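3.2 Bin setup and trial procedure

The bin-picking task was carried out by student teams in the second half of the Vimlow course, after the unit on grasp planning. Each team worked with the same arm and gripper and was free to choose its own grasp selection method, provided that it ran without operator input once a trial had begun. Two teams adapted the Remik planner from the earlier lab assignment. The remaining teams wrote their own.

A trial began with 10 objects placed in the lower compartment of the bin by a student from another team. A trial ended when the compartment was empty, when three grasps in a row had failed, or when 25 minutes had passed. Objects were drawn from a shared pool of household items and toys, chosen to include deformed, thin and transparent pieces. Clear plastic was kept in the pool even though early tests gave poor depth readings on it.

The bin was clamped to the table at its upper corners. In pilot runs an unclamped bin shifted whenever the fingers touched a wall, and the calibration had to be repeated — a loss of nearly 10 minutes each time. Tape on the tabletop marked positions.

In all, the teams logged 2746 grasp attempts. Of these, 635 were made in the Saturday sessions supervised by Kamarul Pasaribu and are reported separately in Section 4, as the lighting in the room differed from that of the weekday sessions.
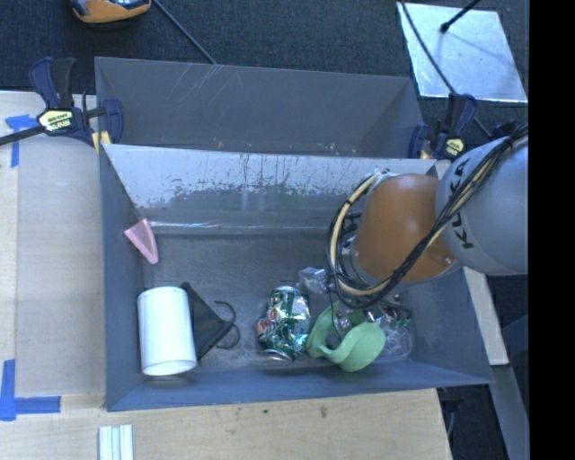
Figure 3. Clamped bin with the KUKA arm reaching in from the right.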